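Packing and Small Spaces, handout for week 6
Snack box session

Hi all! Several of you asked me to write up what I rambled on about on Wednesday, so this is my best attempt, with a few things I forgot to say in the room. Bring it with you next time, we'll be using it again for the Veltidby exercise.

The job sounds silly until you try it. You have a pile of mixed snacks and one shallow box, and you want a gift box that a person can open, see into and enjoy. Costel Popescu ran this with the evening group and they argued over it for most of the hour, so you're in good company.
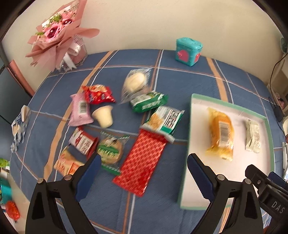 Spread first, pack second. I say this every term and every term somebody starts stuffing the box straight out of the shopping bag! You need to see your shapes before you commit to any of them. Look at what a bed gives you for this: there's room for the long red wrapper to lie flat on its diagonal, the bun in its clear bag isn't under anything, and the open box can sit right there beside the pile with the yellow cake and a little snack bar in it. On a desk you'd be stacking already. Do watch your pudding cups, though. I'd turn that one right side up before going any further (lids are not as strong as you think).

Now sort by how much squashing a thing can take. My own groups are boxes and bars, then puffy bags, then anything soft with air in it, like buns. Boxes can lean on each other all day long. Foil bags will bend around a corner if you're gentle. Buns get their own spot, and please don't argue with me on that one, I have eaten the results.

Weigh as you go if you're mailing it. Our practice limit is 1,500 grams with the box, and the Skovance cartons we use in class take up to 890 grams of contents before the bottom starts to bow.

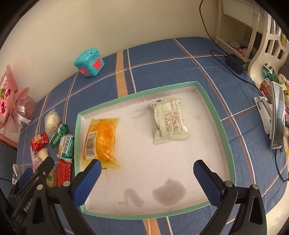 Placing the first two pieces is where people rush. Whatever goes in early decides the gaps for everything after, so put something down, step back and ask what would fit in the space that's left. With a yellow-orange package on the left and a pale green packet toward the upper right, you've got bare floor between them, and it's up to you whether that becomes a home for one wide thing or two skinny ones. I'd go wide. Mateja Georgiev would go skinny, and she'll tell you so at length if you ask her.

For next week: pack one shallow box at home, unpack it, then pack it again in a different order. Write half a page on which order left you fewer gaps. Trester chapter 4 is optional but the bit on low-sided trays is good.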